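Ripening hard peaches and a mango without them going woolly?
Posted by Nanna Ingvarsson, 7/28/25

I bought a tray of peaches at the market in Dalsgaard and they're like cricket balls! The mango that came with them is no better. Last time I put everything in the fridge and the peaches went dry and mealy. What should I be doing? I'd love to make a tart for 12 people.

Oluf Vestergaard
Oh, you're in for a treat, peaches are well worth the wait! Keep them out of the fridge while they're hard (it's the cold that makes them woolly). Sit them stalk end down, not touching, somewhere out of the sun, and give them 2 days before you start checking. Press gently by the stalk, never on the side, or you'll bruise them.

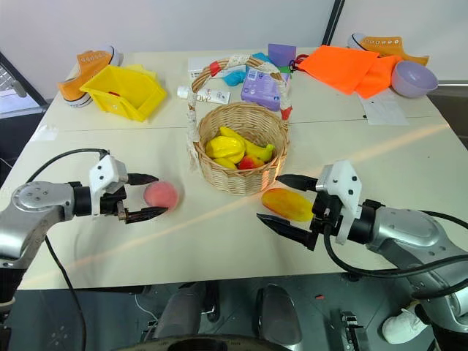 Peach and mango on a white tabletop.

Mangoes are slower. Ignore the colour completely and go by smell and a bit of give. If you're in a hurry, pop the mango in a paper bag with a banana, folded over loosely, and have a sniff every morning. Once it's ripe you can chill it quite happily.

Kári Steinarsdóttir
paper bag, yes. not plastic, they sweat

Vibeke Þorgeirsson
For the tart, slightly firm peaches are lovely, so don't wait too long! I use 300 g of sliced fruit for a small tin and double it for a crowd. My May batch never softened at all, so I poached the lot in syrup with a vanilla pod and they were gorgeous.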